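Wirneo opened its Khasawneh workshop to visitors on August 4, 2025, and 163 people signed up. Sachiko Furukawa runs the bench where robot arms practice handling cloth. She has been at it since February and has logged 1270 tries.

"Soft things are hard," she said. "They never land the same way."

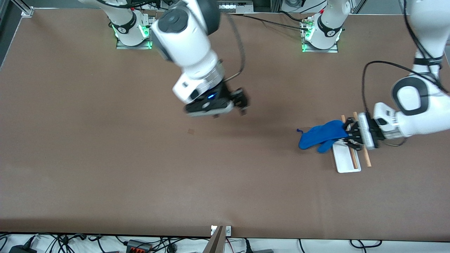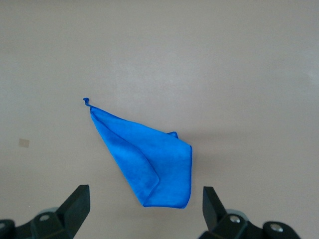 Furukawa plans to move on to bath towels next. The workshop holds 3 more open days this year, and visitors can sign up at the front desk.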